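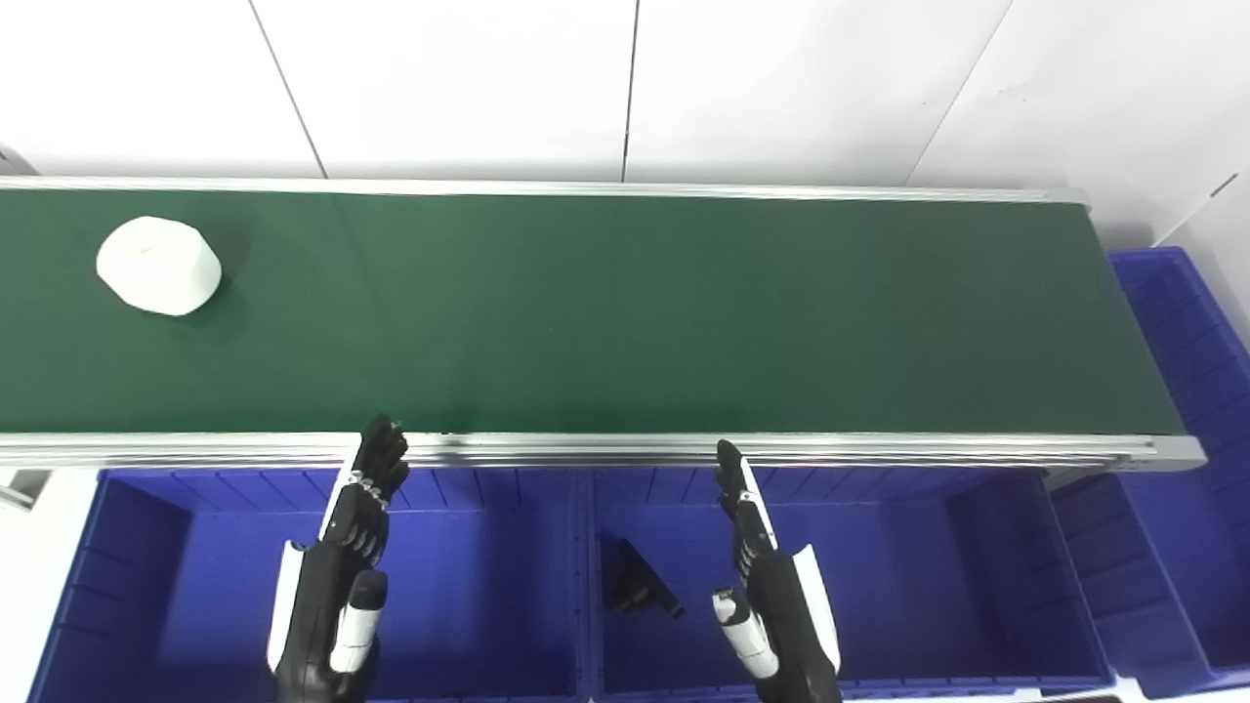 Plenditz Ellstead, Handling Cell Maintenance Group

Intranet > Engineering > Cell Maintenance > Minutes

Minutes of the review meeting on the Liao cell
August 19, 2020

Present: Hilde Dierckx (chair), Jasper Van Damme, Veerle Wuyts, Dirk Van Dijk
Minutes: Godelieve Leemans

1. Previous minutes

Accepted with one correction. The last minutes say the belt drift was "resolved." Veerle asked for that to read "adjusted." She did the adjusting and does not want her name next to the other word. Changed.

Dirk asked why the open actions list has been copied forward again with the same owners. Hilde said because the actions are still open. Two of them are Dirk's.

2. Condition of the conveyor

Veerle reported. The green belt was running toward the back rail again when she looked at it before the meeting. She backed off the tail adjustment on that side, ran the belt empty and watched it come back toward center. She would not say it will stay there. It has been put back in line after each of the last service visits and each time it has wandered.

Jasper thought the belt itself might be to blame and wanted a new one ordered. Veerle did not agree. A belt that was cut out of square would wander at the same point on every turn, and this one creeps steadily in one direction. She suspects the end section. It was taken off to clear the drive and put back by eye, and nobody wrote down where it had been. If the roller in there is out of parallel, a new belt will do the same thing and we will have paid for it.

Dirk asked if anyone had measured the roller. Nobody had. Hilde said we would not be ordering a belt to find out.

Agreed: measure from the back rail and the front rail to the roller on both sides, with the end section loosened and then tightened, and write down both sets. Scribe the rail afterward so the next person has something to go back to.

Jasper asked for it to be minuted that he still thinks the belt is worn. Minuted.

3. Height of the belt against the hands

This took most of the meeting.

The hands wait with the fingers up at the near rail, over the bins, and come over the rail from there. Jasper's position is that the waiting position is set too close. If the frame is raised at all, or the robot base settles, the fingertips meet aluminum on the way over. He has found rub marks on two of the fingers of the left hand and showed them to Veerle.

Dirk said rub marks could come from anything, including the bins, and that the position was set by Vorkeo at commissioning. Hilde asked what Vorkeo had set it against. Dirk looked it up during the meeting. The commissioning sheet says "operator height, nominal" with no number. Hilde said that is a description of a chair.

Veerle pointed out that the leveling feet under the conveyor were changed in December and that no one re-taught anything afterward. Dirk believed that the robot's camera would take care of a small change in height. Jasper has heard this said about the camera several times and has yet to see it in writing. The camera is used to find the item on the belt. Whether it is also used to keep clear of the rail is a different question, and Dirk could not answer it.

Hilde did not want to argue about it further without a test. The test agreed on is as follows.

- Cell in reduced speed, one person at the stop button and doing nothing else.
- Clean the front rail and put a strip of marking tape along it where the hands cross.
- Run 200 picks with the white test cylinder, put on at the back rail side each time, as that is the longest reach.
- Take the tape off and look at it. Any mark counts as a touch.
- If there are marks, raise the waiting position, fresh tape, and start again from zero.

Dirk asked if a faint mark should really count. Hilde said yes. Jasper said especially a faint one.

There was a short disagreement on the test cylinder. Dirk prefers production items. Veerle said production items vary and we would be back here discussing the items. The white cylinder stays for this test. Dirk may run his own with whatever he likes once the tape has come off clean.

4. Bins

The three blue bins still have no locating stops. They are pushed into place by hand after emptying. Jasper has seen the one past the end of the conveyor sitting far enough out that a drop at its near side would hit the rim. The program has no idea where the bins are. It drops at a taught point and assumes.

Dirk reported that Vorkeo has offered a bin sensing package. He was asked what it does. It raises an alarm when a bin is missing. He was asked if it raises an alarm when a bin is there and crooked. He did not think so. The price was not discussed.

Veerle will fit plain angle stops on the base at the corners of each bin. She has the material. Hilde asked for them to be bolted, and for no double-sided tape this time.

Black part in the middle bin: Jasper brought up the photo at the head of this page, which has a small black piece, angular, something like a bracket, on the floor of that bin with the cell standing ready. He wants to know if it is product or a piece of our own machine. Veerle has gone over both hands and the conveyor brackets and found nothing missing that matches. Dirk assumed it was product. Hilde did not accept "assumed." The part is to be kept in a labeled bag until somebody can match it to a drawing, and from now on the bins are checked and emptied before the cell is started, every time, including restarts after a stop.

5. Hands: service and spares

Hours meter on the cell reads 2,803. Vorkeo's service interval for the hands is 4,000 hours, so on paper nothing is due.

Jasper does not trust the interval. The thumb on the left hand was replaced at 2,357 hours after it began to close late, well short of the interval, and Vorkeo's reply at the time was that this was "within expected variation." Jasper would like to know what would have been outside it. He has asked twice in writing.

Dirk thought one thumb was not much to draw a conclusion from. Jasper agreed, and said he was not drawing one, he was asking for the thumbs to be looked at before they fail. Hilde supported this. She noted that we also have no record of what the replaced thumb looked like inside because it went back in the return box the same afternoon.

Agreed checks, to go on the sheet by the cell and be done with the power off and locked out:

- Move each finger through its travel by hand, within what the manual permits. Note any that is stiffer than its neighbors.
- Look at the joints for dust from the belt and clean with a dry brush. No spray, no oil. Somebody has been using oil, and whoever it is should stop.
- Check the screws on the white panels of both hands. Do not add thread lock without asking Veerle.
- Check the thumb tips for wear and compare left with right.
- Look along the wrist cables for rubbing.

Powered up again, close both hands on the test cylinder and watch that the thumbs arrive with the fingers.

Any replaced part stays here until Jasper has opened it or photographed it. Dirk will tell Vorkeo. He expects them to object on warranty grounds. Hilde said they can object in writing.

Spares: one thumb module in stock, no fingers. Dirk to ask for a lead time and to ask for it as a date this time. The last answer was "short."

6. Vorkeo remote monitoring offer

Dirk presented the offer. The supplier would read motor currents from the hands and predict failures. Veerle asked if they had been reading them when the left thumb went. They had, under the trial. Did they predict it? They did not.

Offer parked. Dirk may bring it back if Vorkeo can show us our own data from that period with the fault visible in it.

7. Any other business

The cleaning instruction for the belt says "mild agent." Veerle will write down which one.

Jasper asked again for a copy of the taught points to be kept somewhere other than the cell controller. Dirk said there is a backup. Jasper asked when it had last been restored. It has never been restored. Action added.

8. Actions

Veerle: roller measurement, scribe marks on the rail, bin stops, cleaning agent.
Jasper: tape test, new check sheet, match the black part to a drawing.
Dirk: written answer from Vorkeo on the camera and the rail, spares lead time, parts retention, restore the backup to the spare controller. Also the two carried over from last time.
Hilde: decide on the belt once the roller measurements are in, and not before.

Next meeting when the tape test is finished. If the tape has marks on it, bring the tape.

G. Leemans

Shares: 0 | Comments: 2

Contact: Cell Maintenance Group, Plenditz Ellstead | © 2020 Plenditz | Back to top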